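Speaker notes – Comparing two grippers on a small arm
Slide 1. Good morning, thank you for coming. My name is Itzel Cortés and I work with Rigoberto Barajas in the small arms group at Lelau. 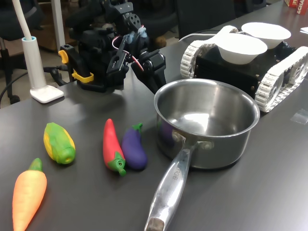
I want to start with the question that we had in May. We had one arm, two sets of fingers and a pick and place task, and we could not agree which fingers to keep. Rigoberto liked the hard fingers. I liked the ones with the rubber pads. We both had only opinions, so we made a test.

Slide 2. The task. Pick one toy vegetable from the table and put it into the saucepan. The toys are soft, so a bad grasp does not break anything, but it can push the toy away or squeeze it out of the fingers. (Say slowly: this is a test of the fingers and the controller together. We can not separate them completely.)

Slide 3. How we ran it. 300 attempts in total, the same number for each set of fingers. After every 20 attempts we changed the fingers and did the homing again. Innes MacAulay asked me before the talk why we did not do all of one set first. The answer is that the servos become warm during the day and the arm starts to hang a little lower. We did not want that only one set of fingers pays for this.

Slide 4. What went wrong with the hard fingers. The chili was the worst one. It is thin, and when it lies close to the eggplant the fingers have very little space to go down between them. Often they landed on top of the eggplant and the controller reported a good grasp, as the motor current was high. Play clip 2 here. Wait until people see the moment of the false grasp, then continue.

Slide 5. What went wrong with the pads. They are thicker, so the space problem is even bigger. But once they hold something, they hold it well. The problem came at the release: the carrot stayed on the pad and fell late, sometimes on the rim of the pan. We added a short wait and a second opening move. It helped, but I do not like it as a solution.

Slide 6. The pan itself. Polished steel is difficult for our depth camera. We had holes in the depth data inside the pan, and the planner took them for free space. Emiliano Camacho wrote a small filter for this, which ignores the inside and uses only the rim. If somebody asks for the code, send them to him.

Slide 7. Controllers. We tried the Nzioka controller first and then Ridska. With Ridska we could read the current fast enough to stop the fingers early. I will show 3 plots. Do not explain every line, only the peak at contact.

Slide 8. What we use now. Pads, Ridska, and a lower closing speed. Rigoberto still thinks that hard fingers with a narrower tip would be better, and he may be right – we have not printed them yet.

Questions. Nana Alhassan will probably ask about the Grandlow gripper. We have not tested it on this arm, the mounting plate does not fit.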